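4.2 Recording examples in the simulated bathroom

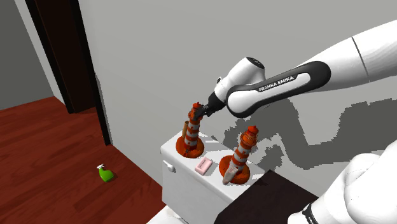
Each example in Vakon is one complete attempt at a task, recorded from the first arm movement to release. Start every attempt from the home pose. In the tank-lid task there are two lighthouses of the same design, so check the object name in the side panel before you close the gripper; the left one, held near its lantern top, is a valid grasp. The soap between them is not a target.

1. Load the Skamholm room file and select the task.
2. Press Record and wait for the timer to start.
3. Move the gripper over the target, lower it and close the fingers.
4. Lift, carry and place the object, then open the fingers.
5. Press Stop and mark the attempt Good or Failed.

Note: Keep failed attempts. The training step reads the label and sorts them itself.

Caution: Do not change the room file part-way through a set. A set is 100 attempts, and a mixed set cannot be split afterwards.

For storage settings see section 5.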